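Visance Member Guide
Jan 26, 2021
By the Brudau front desk team

4. Booking a desk or meeting room

Have your member number and door code ready before you start.

1. Sign in to Visance and choose your building. Brudau and Thevar are listed separately.
2. Pick a desk, a room or a studio table. Rooms can be booked by the hour, and the first slot starts at 9.
3. Enter the number of people.
4. Press Confirm. The booking shows under My Space.
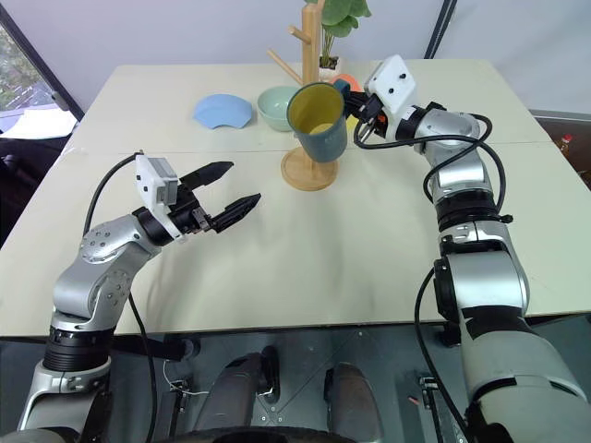
White-topped table with a seam between its two panels.

Note: Members on the 300 plan can book desks only. The 800 plan adds meeting rooms, and the 2000 plan adds studios.

5. Using the shared kitchen

1. Open the kitchen door with the same code you use for your desk.
2. Label any food you leave in the fridge.
3. Wash your cup and put it back before you leave.

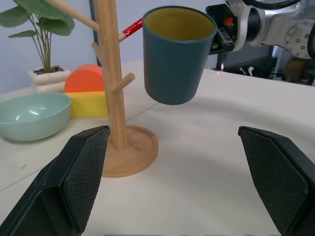 Mug tree with a round base, light wood.

Caution: Do not prop the kitchen door open. The Rudent lock sounds an alarm and must be reset at the front desk.

To cancel a booking, open My Space, select the booking and press Release. Door codes issued before April will need to be renewed.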